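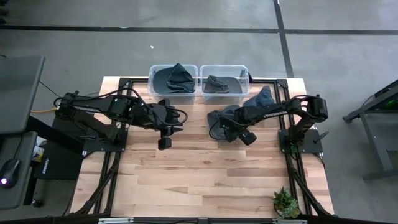 Chapter 13
Regret and Self-Forgiveness

13.1 Scope of the chapter

Regret is an unpleasant feeling attached to a past choice, together with the belief that a different choice was open at the time. The second part of the definition matters. A person may be sad about a flood or an illness, but the term regret is kept in this book for outcomes in which the person had some say.

Two forms are treated separately. Regret of action concerns something done or said. Regret of inaction concerns something left undone, such as a letter never sent. The first form tends to be sharp and short. The second is milder at the start and may last for decades.

Strength of regret is recorded on the Adis scale, which runs from 0 to 100 and is completed by the person concerned. Section 13.2 sets out the scoring rules. The Goseck diaries, a set of 2,557 daily entries kept by one writer, supply the worked extracts in Sections 13.3 and 13.4.

Self-forgiveness is defined in Section 13.5 as a lasting drop in self-blame in a person who still accepts responsibility for the act. It should be kept apart from excusing, in which responsibility is denied. Readers should be familiar with the account of guilt and shame in Chapter 2.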